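So, kleiner Thread aus dem Garten, weil mich gestern drei Leute gefragt haben, was ich eigentlich den ganzen Tag mache. Kurzfassung: Ich bringe einem Roboter bei, einen Schreibtisch aufzuräumen. Mit der Hand. Stundenlang.

Also, der Roboter steht im Büro und hat frei. Ich laufe mit dem Handgreifer rum, mache die Bewegung vor, die Kamera oben drauf nimmt alles auf, und daraus lernt er später. Fernsteuern hab ich im August auch probiert und bin daran fast verzweifelt — für eine Maus hab ich länger gebraucht als meine Oma fürs Einparken.

Aufgabe diesmal: Computermaus greifen, aufs Mauspad legen, loslassen. Klingt nach nix! Aber 30 Durchgänge pro Ort, jedes Mal liegt die Maus ein bisschen anders, und Marisa (Mazza, nicht Zanetti, wir haben zwei) will bis Ende der Woche 900 Stück im Ordner sehen. 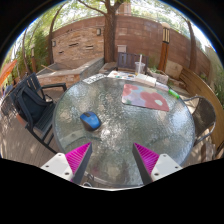 Mein größter Fehler am Anfang: zu schnell. Ich greife halt, wie ich immer greife, zack und weg. Réjean hat sich meine ersten Aufnahmen angeschaut und nur geschrieben: "Wer jagt dich?" Seitdem zähle ich vor dem Zugreifen leise bis 2. Sieht bescheuert aus, hilft aber enorm.

Zweiter Fehler: korrigieren wollen. Wenn mir die Maus wegrutscht, hab ich früher abgebrochen und neu angefangen. Jetzt greife ich einfach nach und lass es drin, der Roboter soll ja auch mal sehen, wie man sich aus so was wieder rausmogelt.

Und ja, Glas. Ettore findet Glastische super fürs Training, wegen der Spiegelungen, und weil man da durchguckt und alles Mögliche drunter sieht. Ettore sitzt dabei allerdings nicht in der Sonne und kneift die Augen zusammen :D

Die Finger vom Greifer sind übrigens knallpink. Ich liebe sie. Morena will sie in Grau haben, da gibt's noch Redebedarf.

Was mir nach so einer Runde wehtut, ist übrigens der Daumen, gar nicht der Rücken. Falls jemand von euch das auch macht: Dehnt ihr da irgendwas? Tipps gern in die Antworten.

Morgen dann dasselbe mit Stiften. Ich hab jetzt schon Respekt vor den dünnen.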